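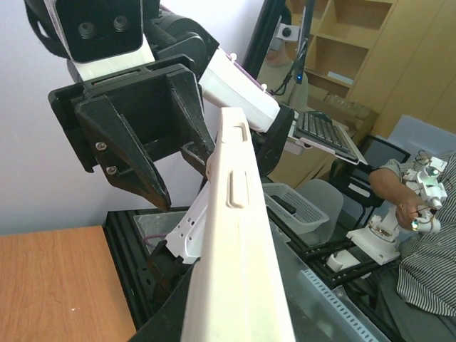

*Side-by-side lenses on the black housing, pale plastic part in front.*

**Ticket:** Siege alert showed the old death toll after we corrected it
**Product:** Flurker breaking news alerts
**Reported by:** Jirayu Saengthong, night desk, Bondbridge
**Status:** Reopened

**What happened**

At 9:40 p.m. we sent an alert on the Dimitriou Street siege: two dead, source police radio. Police withdrew that at 9:52 and said two people were injured and none had died. We corrected the story, pulled the alert and sent a replacement. Flurker marked the replacement "delivered to all."

Readers kept writing in until after 11 to ask why we were still reporting deaths. One of them was a relative of a man inside the building. I'd like whoever picks up this ticket to read that line before pasting in the article about clearing the cache.

**Reply from Flurker support, 11:15 p.m.**

> Some devices may hold older alerts when offline. Please ask affected users to restart the app.

**My answer, 11:30 p.m.**

I doubt it. Three of us on the desk had the wrong alert on our lock screens, on office Wi-Fi, with the app open. I restarted mine twice. The old text came back both times.

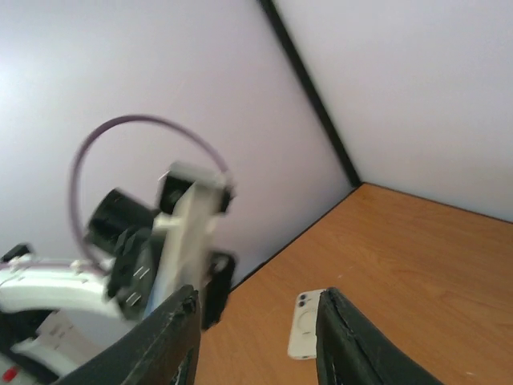
I also exported the send log, since "delivered to all" didn't look right to me. The first alert went to 1,612 devices. The replacement went to 1,187. If the rest were offline, they all went offline within 12 minutes in the middle of a live police operation, and I don't believe that.

**Reply from Flurker support, next morning**

> Our engineers see no fault on the platform. The difference may be due to reader notification settings.

**My answer**

Then please explain how a reader's settings let the first alert through and block the second. Both went out under "Breaking." I checked the tag on each one before I wrote this.

**What I tried**

- Sent a test alert to the desk group, then pulled it. It disappeared as it should.
- Sent a test, edited the headline, then pulled it. The first version stayed on every phone in the group.
- Same again with the Skarkulier wire feed switched off. The alert disappeared.

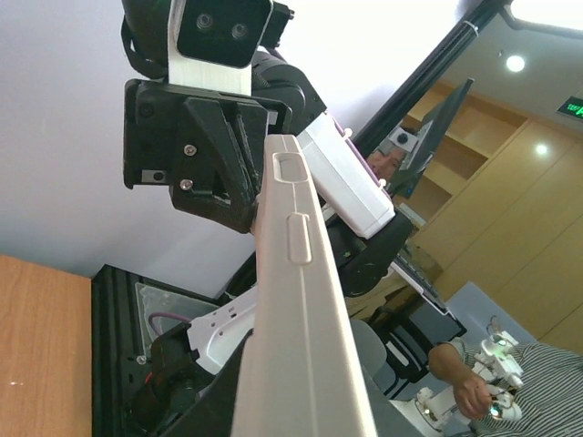

So it only goes wrong when the alert has been edited and the wire feed is on. My guess is that the feed makes its own copy of the first version and the pull never reaches it. I can't prove that from our side - we don't get to see the feed's queue.

**Reply from Flurker support, 4:20 p.m.**

> We have reproduced the issue and applied a fix. Closing this ticket.

**Reopened by J. Saengthong, 4:50 p.m.**

Ran the second test again after your fix. The old headline is gone from Android phones and still there on iPhones. I've attached the new log.

Please don't close this again until you tell me:

1. what the fix changed
2. whether the 9:40 alert is still sitting in the feed's queue
3. who at Skarkulier has been told

Until then the feed stays off here and casualty figures are left out of alerts. The desk is sending them by hand.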